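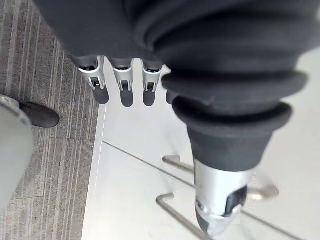 Hand or two-jaw gripper for thin wire parts?
Forum: End effectors and tooling

wirebasket_tom
Posted Tuesday, 9:40

We have the Farkeck hand on trial and I need to decide whether it stays on the arm or we go back to the Clukell parallel gripper. The parts are bent wire frames, thin rod, lying flat on the floor. The wrist camera is the small one that came with the Siddiqui bracket.

So far I have done 300 picks with each. The parallel gripper is faster and I understand it. The hand gets hold of frames lying at odd angles that the gripper pushes away. What it does badly is the last few millimetres. The fingertips are rounded and a thin rod on a hard smooth floor gives them very little to get under.

Has anyone used a hand like this on wire? I am mostly interested in finger order and whether you close the thumb first or last.

m_tamura
Posted Tuesday, 10:15

Thumb last. Put the fingers down on the far side of the rod, let them touch the floor lightly, then bring the thumb across. If the thumb goes first it shoves the part and the fingers arrive where the rod used to be.

You can see from your camera view that the thumb is huge compared with the fingers. It hides a good part of the frame when you are directly over it. I would take the pose from further back and not trust anything the camera says once you are low.

dsasaki
Posted Tuesday, 10:52

I disagree about thumb last. On ours the thumb is the stiff one, so we place it as a fixed stop and drag the part against it with the fingers. Works well on tile. Doesn't work on carpet, the rod catches.

Also the fingertips in that view are soft and the lower part of the wire is out of focus too. What is your lens set to? If it is fixed for half a metre you won't get a usable edge on thin rod at grasping height, whichever finger goes first.

wirebasket_tom
Posted Tuesday, 11:20

Lens is fixed, and I haven't touched it. I will look at that.

We have both floors in the same area, carpet tiles up to a strip and then white tile. Carpet results are worse for the hand and about the same for the gripper.

chiek
Posted Tuesday, 12:05

White gloss tile with silver wire is a poor test for the camera. You get the rod, the shadow of the rod and the lights from above all at similar brightness. Our detector used to pick the shadow. We put a sheet of matt dark card down and the false edges went away. Try that before you blame the hand.

I'd also keep feet further back. There's a shoe right by the strip and it is dark with a nice clear outline, and a detector will happily fit something to it. More to the point, that is close to stand to an arm on trial. What speed are you running?

wirebasket_tom
Posted Tuesday, 12:31

Reduced speed, and whoever is on the stop button stays on the carpet side. But fair point, I'll mark a line.

Can't leave card down in the real job, the floor is what it is. I can use it to find out whether it's the camera or the fingers though.

dsasaki
Posted Tuesday, 13:10

What I would want to see is your failures split by cause. We logged 807 attempts on a similar part and 386 of them were on tile. Once we separated "missed the rod" from "had it and dropped it", the two-jaw gripper looked much better than the raw score. Most of its misses were bad poses from the camera. The hand was covering up for the camera by being forgiving.

m_tamura
Posted Tuesday, 13:44

That is an argument for the hand, surely. If it forgives a bad pose then it does the job.

dsasaki
Posted Tuesday, 13:58

At several times the price and with a lot more joints to look after. For one wire part I would fix the camera and keep two jaws. If he has 5 different parts coming then I'd think again.

t_hirose
Posted Tuesday, 15:20

Check the boots as well. We had the ribbed cover on a Wostlow hand and the folds at the base of the thumb bunched up at full close. It stopped short by a few degrees and we spent two days in the controller looking for an offset. Different make, but worth running it through its travel with nothing in it.

wirebasket_tom
Posted Tuesday, 16:45

Ran it empty and the travel looks all right to me. Tomorrow I'll do one set thumb last and one set with the thumb as a stop, both on tile, then repeat on card. I'll log misses and drops separately this time.

There is only the one part for now, with a second possible in February. I'll post the numbers for both grippers when I have them.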